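# Inside an Office Desktop

Gallery by Gudrun Hägglund, October 2018

We take in old office desktops at the Fellier workshop and go through them for parts. Most of the 320 on this year's list are small towers, and they open in much the same way: lay the case on its side, take off the panel, and nearly everything can be reached from above. The pictures on this page were all taken on the aluminum bench in the back room. Click any of them for the larger version.

**1. Side panel off**

Power supply at the upper left, green motherboard below it, and the processor sitting bare in its socket. The memory is just to the right of the processor. Blue plastic marks the drive latch and the drive carrier handle.
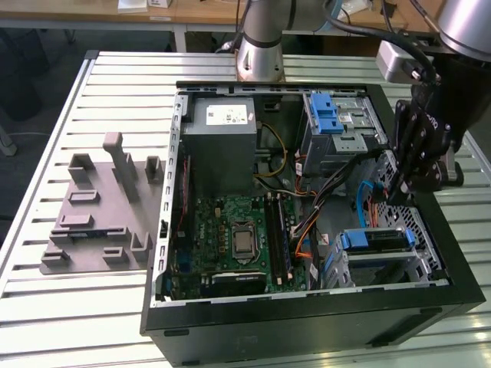 Cables are the slow part of the job. On a tower like this we unplug the data cables first, then the power leads, and put them in separate bins. Uta keeps the long ones for the test bench. Short ones go to Ceren, who sorts them by connector and throws out any with a cracked plug.

**2. The bench**

The open case again, with the gray fixture plate above it in the frame. The plate has slotted pegs, blocks and square holders in several sizes, and the slotted rail of the case runs along just below it.
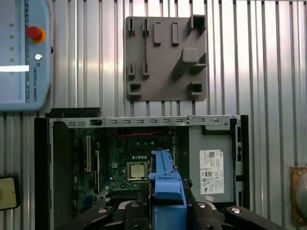
Screws are kept with the machine they came from until the case is empty. We used to pool them in one tray and lost too much time matching threads. Bench time is now around 20 minutes per tower, not counting the drive, which gets its own form and goes to the locked cabinet.

**3. Power supply label**

A Dell unit with an 80 Plus badge, a CE mark and a QR code on a large white label. There is a small pinkish-red sticker next to it.
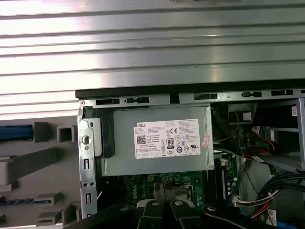
*Gallery, 3 pictures. Reading time: 2 minutes*

Labels stay on. We copy the part number into the list before a supply leaves the bench, and a unit with no readable label goes straight to scrap. Working supplies are boxed in lots of 10 and shelved by connector type. The Haugland pickup takes the scrap metal at the end of the month.

Gallery no. 3944. Next in this series: memory and expansion cards.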